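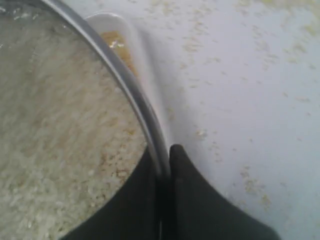

Figure 3. Wrist view during a teleoperated demonstration of the bowl task. The two fingers stand on either side of the metal rim, with uncooked rice on the inner side and stray grains on the table.

3.2 Collecting Demonstrations

We collected 1164 demonstrations with the Stikov arm, all by remote control. An earlier set, recorded by guiding the arm by hand, was dropped from training because the operator's forearm often blocked the wrist view. Each episode starts with the gripper open above the bowl and ends when the operator presses the foot switch.

The rim grasp (Figure 3) was the hardest part to teach. The inner finger has to enter the rice before the outer finger can close, and contact with the grains produces a force reading close to that of contact with the metal. Operators relied on the wrist view here and slowed down — the approach took roughly 12 seconds, against four for the same bowl when empty.

Operators trained on the Bravo controller for 19 minutes before recording. Episodes in which the bowl tipped were kept but labeled as failures, following the scheme of Yáñez (Section 2.3). Grains on the table were not cleared between episodes, so the background varies within a session.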